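Filed under: Living Room, Cleaning Myths

Every November the same advice comes around about rings and marks on wood tables, and every November I get letters asking whether mayonnaise works. I have tried it. It made the table smell like lunch, and after 2 hours the white ring was a slightly shinier white ring. Petroleum jelly did about as well. Toothpaste took some of the ring off and a patch of the finish along with it.

The one trick I'll grudgingly stand behind is a dry cotton cloth and an iron on its lowest setting, no steam, a few seconds at a time. That works on pale, cloudy marks. It does nothing for black ones, which have gone down into the wood, and anybody selling you a cream for those should be asked for their address.

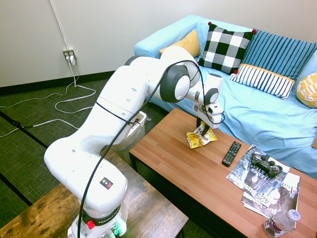 Grease is a different complaint, and it gets far less attention than coffee cups do. People buy coasters in sets and then put the food straight down. A crumpled snack bag set on a brown wooden coffee table, like the yellow-and-white one in the photo, bothers me more than a mug does. Chip oil gets on the outside of a bag from people's fingers, and it sits there through a whole movie. Put a tray under it, or tip the chips into a bowl.

If the oil is already on the table, skip the cornstarch paste. Wipe with a damp cloth and one drop of dish soap, wipe again with plain water, dry it right away. Bakari Gachanja wrote in to say he sands every spot with 300 grit. Please don't, unless you plan to refinish the whole top.

As for polish, I used Honcombe on one half of my table and nothing but a dry cloth on the other, all winter. My sister couldn't pick the polished side. Neither could I, until I put my hand on it and it was sticky.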